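Pre-acceptance inspection checklist: Cluvberg two-arm counter packing cell, trial unit
Site: Clulirside, back bench
Supplier: Cornance
Unit no.: 1382
Inspection date: 2025-04-29
Inspected by: Tapio Niskanen
Comments reviewed by: Joni Mustonen (Jääskeläinen)

Result codes: OK = accepted as found. C = accepted with comment. X = not accepted, action needed before sign-off. N/T = not tested at this visit.

Scope

The unit is on offer as a packing cell for takeaway orders: two arms on a common front rail, table, three-sided enclosure, controller and a one-year service plan. This checklist covers mechanical mounting, wiring, grippers, the work surface and the paperwork. It does not cover packing speed or how well the unit handles orders, which Joni is reporting on separately. Anything to do with hot drinks is outside the trial agreement and has been left out.

Section 1. Table and enclosure

1.1 Table stands level, no rocking when leaned on at each corner: OK
1.2 Back and side panels secure, no open edges within hand reach: OK
1.3 Table surface smooth and cleanable: OK
1.4 Raised lip at back and side free of trapped debris: C
1.5 Front of cell protected against a person reaching in: X

Comment on 1.4: Paper dust in the back corner. It wipes out with a damp cloth but the corner should go on the daily cleaning sheet.

Comment on 1.5: The cell is open at the front, where the arms are mounted. Cornance say in the offer that the force limit on the arms is enough and that no guard is needed. That may well be right, but the offer gives no test results to support it. We need either the results or a front guard. Until then the unit is to be run only with a trained person at the stop button, and with the floor tape in place.

Section 2. Arms and rail

2.1 Base brackets fixed, no movement by hand: OK
2.2 Rail fixings tight, both ends and centre plate: OK
2.3 Link covers fitted, no cracks: OK
2.4 Joints free of grinding noise through full travel: C
2.5 Arms hold position when the program is paused: OK
2.6 Arms hold position when power is removed: X

Comment on 2.4: Slight tick from the right base joint when turning back to the rest position. Heard on each pass. Cornance to look at it at the first service visit.

Comment on 2.6: With power off, both arms sink. The left one came down slowly and stopped on the table. The manual mentions this in one line on page 24 and recommends parking the arms before switching off. That does not help in a power cut. A warning label is needed at the front of the cell and the point has to be covered in staff training.

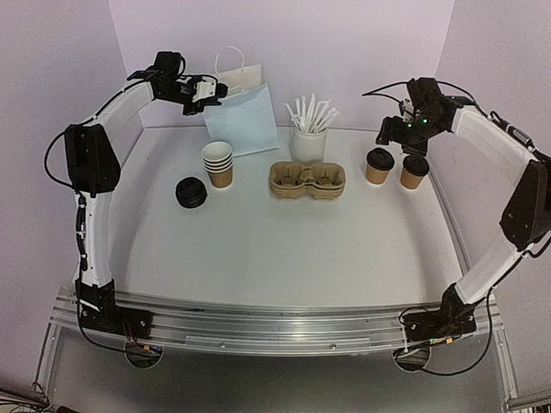 The set of goods agreed for the trial is the ordinary counter stock: paper bag, cups, lids, cup carriers and straws. Use the same set for every check in sections 3 and 4 so that the results can be compared with the October visit. Do not swap in the larger bags. The supplier has set up the program for the small size only and the reach is different.

Section 3. Grippers

3.1 Fingers undamaged, no sharp edges: OK
3.2 Fingers close evenly: OK
3.3 Grip force low enough not to crush an empty paper cup: C
3.4 Gripper releases on stop command: N/T
3.5 Contact surfaces suitable for wiping with food-safe cleaner: X
3.6 Indicator lights on wrist working: OK

Comment on 3.3: Passed on the standard setting. On the next setting up, the rim of the cup was pushed out of round. The setting can be changed from the main screen without a password. Ask Cornance to lock it.

Comment on 3.4: It is not clear from the manual whether the gripper should release or hold on a stop. Written answer wanted before this line is tested.

Comment on 3.5: The fingers are open-framed with a lot of corners. A cloth does not get into them. Cornance offer a closed cover as an extra, at a price not included in the quotation. If the unit is going to touch cup rims, the cover should be part of the standard supply.

Section 4. Working clearances

4.1 Arms do not touch each other in the normal program: OK
4.2 Arms do not touch side panels: OK
4.3 Arms do not touch goods they are not meant to handle: C
4.4 Cables clear of goods through full travel: C

Comment on 4.3: Clearance is small when both arms are working over the same part of the table. Nothing was knocked over during the inspection. Positions of the goods should be marked on the table so that staff set them out in the same place each time.

Comment on 4.4: The outer cable loops are generous. They need to be, for the joints to move, but they should be tied so that a loop cannot drop among the cups or catch on the straws. Check again after any change to the program.

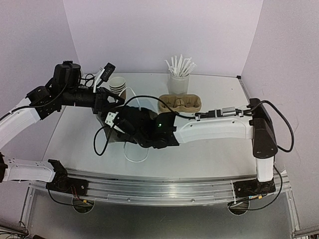
Item 4.3: grippers and wrists of both arms left of centre, cup stack behind the left gripper.

Section 5. Wiring and power

5.1 Cables clipped along the links: OK
5.2 Connectors fully seated: OK
5.3 Connectors on the right upper link supported: C
5.4 Cable openings in lower panel free of sharp edges: OK
5.5 Wiring at the bases covered: X
5.6 Emergency stop within reach of operator: OK
5.7 Emergency stop halts both arms: OK

Comment on 5.3: Held with cable ties. Acceptable for a trial. For a permanent installation we would expect a proper bracket.

Comment on 5.5: Thin wires and small connectors can be seen at the bases. Any spill on the table could run forward over the rail and reach them. Covers to be fitted on both sides.

Comment on 5.7: Tested 9 times with the arms in different positions. Stopped each time.

Section 6. Documents and service

6.1 Manual supplied in English: OK
6.2 Declaration of conformity supplied: X
6.3 Spare parts list with prices: C
6.4 Service plan terms in writing: OK

Comment on 6.2: Promised by email, not received.

Comment on 6.3: List supplied, but the prices for gripper fingers and wrist modules are blank.

Comment on 6.4: The plan includes 2 service visits a year. Call-outs between visits are charged by the hour, travel included.

Overall result: not accepted at this visit. Items 1.5, 2.6, 3.5, 5.5 and 6.2 to be closed by Cornance. Item 3.4 to be tested once the written answer has come in. The trial may continue under the conditions given at 1.5.

Signed: T. Niskanen
Copy to: J. Mustonen, Cornance service desk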